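Hands on at Flodcombe

They teach by doing it over and over. No code, not on the floor anyway. You pick up a pair of grippers, you do the job, the machine learns from the recording. Hovotari have been at it since April and the tally for this one job stood at 2122 when I got there.

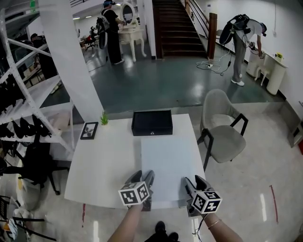
Patience is what they hire for, says Iara Barrientos, who runs the sessions. Quick hands make bad teachers. The job is dull - boxes, a tray, tidying a table top - and the trick is keeping it dull. Markers on both grippers, those blocky black and white squares on the cubes, need to stay in veiw, so you learn to turn your wrists less than you'd like. Took me 10 goes to get one she'd keep.

Mine were too jerky. Also too slow, somehow. She plays them back at half speed and you wince. The white box was my downfall, every time.

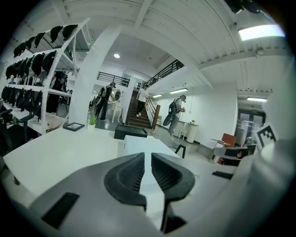
The other way in

Headset on, pack on your back, arms out. Some teachers much prefer it. Eight weeks to get good, I was told, and a stiff neck for most of them. Quiroga, the firm paying for the work, wants both kinds of recording and wont say which it rates higher. Barrientos has her own view. Grippers, every time. 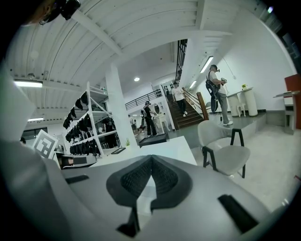

Words: Vicente Yáñez
January 2026

Lunch is late and short. Then back to it, people coming down the stairs past the teachers, who don't look up. My last try of the day got kept. Number 79 on the afternoon sheet.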